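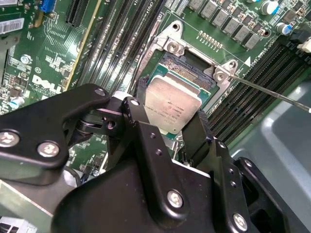
Can you put a different processor into an old Dell without changing the board?

Often you can, as long as the socket matches and the BIOS knows the chip. Check both before you spend any money.

I did mine in July, on the kitchen table, with the side panel off and the case lying flat. The machine came from Rajeshwari Varma, who had finished with it at work. The replacement chip was second-hand and arrived in a padded envelope from Kirnard.

On this Dell the pins are in the socket and the processor only has flat pads underneath. Hold the chip by its edges, find the triangle on the board and match it to the mark on the chip's corner. Lower it straight down. Don't slide it about and don't press on it. If it won't sit flat, lift it off and look again. The lever takes a fair push to close, more than I like.

I wiped the old paste off the cooler with a coffee filter and some alcohol, which took longer than the rest of the job. Then a small blob of new paste in the middle, cooler back on, screws done up a bit at a time, corner to opposite corner.

It's now under the desk in the back bedroom. I still need to find a longer network cable for it.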